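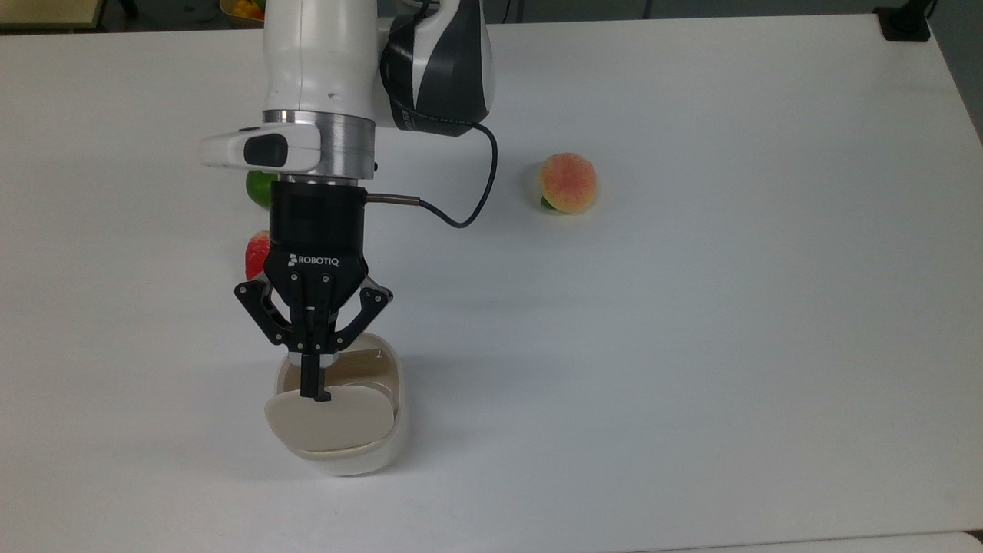 *Cream-colored bowl, white tabletop.*

**The Fokero, opinion desk meeting, 2019-03-25**

Minutes from the November meeting approved with one correction: the Rallon Hall letter was held over, it was never rejected.

**Roommate survey.** Housing wants us to run a column on its finding that students matched by Prurkodon "report stronger friendships." The survey went to 1582 students and 1117 answered, but only 41 of those said they had used Prurkodon. The desk doubts this supports the headline Housing has suggested. The questions were not attached. Agreed to ask for them before anyone writes a word.

**Guest columns.** 4 received. Two make the same argument about group chats, in places with the same sentences. Both writers to be asked how that happened. The Sethi Library column is fine once the second half goes.

**Anonymous advice column.** Proposed again. Last time most of the letters seemed to come from the desk. Trial of two issues allowed, over objections. Letters must arrive through the public form.

**Word limit.** Stays at 700. We did not believe the claim that readers want longer pieces.

Next meeting: after break, same room.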